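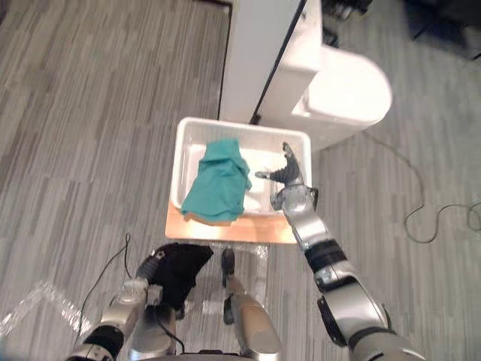
2021-04-10

Second morning with the Clisham on trial, and I am still not sold. The pitch from Kramer back in December was a bathroom cleaning service you pay for by the month, two arms on a base, no fuss. What I have got is a small bathroom with a machine in it and me standing in the hall with a coffee, watching.

Today was the cloth job. Teal cloth in the white tray, tray on its board up against the toilet, and the right hand goes over to get it. Fingers spread nicely. It went for the empty side of the tray first and hung there while I finished half the cup. The brochure calls this "assessing." I call it stuck until I am shown otherwise. The cloth had a corner hanging over the rim, the easiest thing in the world to pinch, and a toddler would have had it.

It did get the cloth in the end. Six tries, two clean pickups, one where it came up with the cloth and then let go over the floor. The other three I would not charge anybody for.

I don't trust the black cover on the left hand either. It droops. Kramer say it keeps splashes out of the fingers and can be washed, and maybe so, but I want to see it after a month of real bathrooms. Also the cables. Anything that is going to work near a toilet should not have a loop of cable lying on the floor for me to trip over at night. Wrote that down twice on the feedback form – once under safety and once under general comments.

Price again, as I keep going back to it. 2000 for the setup, then 516 a quarter, and the Indo add-on for wiping the tank and lid is extra. The Hikik people want 1000 up front for something with one arm that only does floors. Neither of them will tell me plainly how many minutes a person saves. I asked Kramer by email and got back a video with music on it.

To be fair, it is quieter than I expected, and it has not hit the toilet once. The wrist moves better than the fingers do. If they sorted out the grip I might change my tune.

Tomorrow the lid, supposedly. I have left the trial form on the kitchen table with the "would you recommend" box blank. Need to buy more coffee and call about the gutter.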